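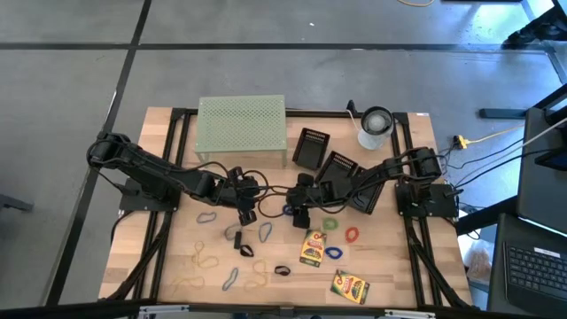
Print this page | E-mail this page

Tovaveck Hall – monthly fire and premises check

Checked by: Chathurika Khondokar
Date: 16/04/2019

1. Fire exits clear, inside and out – NO. Bins against the rear door again. Moved during the check. Gudrun Petersen to speak to the kitchen hirers.

2. Exit doors open fully – YES. Side door stiff at the bottom, needs planing.

3. Extinguishers in place, pins and seals intact – YES. Unit 1763 by the stage is low on the gauge. Thiele asked to replace it.

4. Alarm tested from a call point – YES. Call point by the cloakroom used. Use the stage one next month.

5. Emergency lighting – NO. Fitting over the stairs did not come on. Reported to Nelteo, still waiting for a visit.

6. Capacity notice displayed (200 seated) – YES. Faded, reprint.

7. Chairs stacked no higher than the line on the wall – YES.

8. Heaters free of coats and curtains – NO. Curtain touching the heater in the small room. Tied back, but it wants shortening.

9. First aid box – plasters and eyewash in date. No burns dressings left. Ordered.

10. Accident book – no new entries. Last one is on page 54.

Items 1, 5 and 8 to be looked at again before the next hire.

Last updated: April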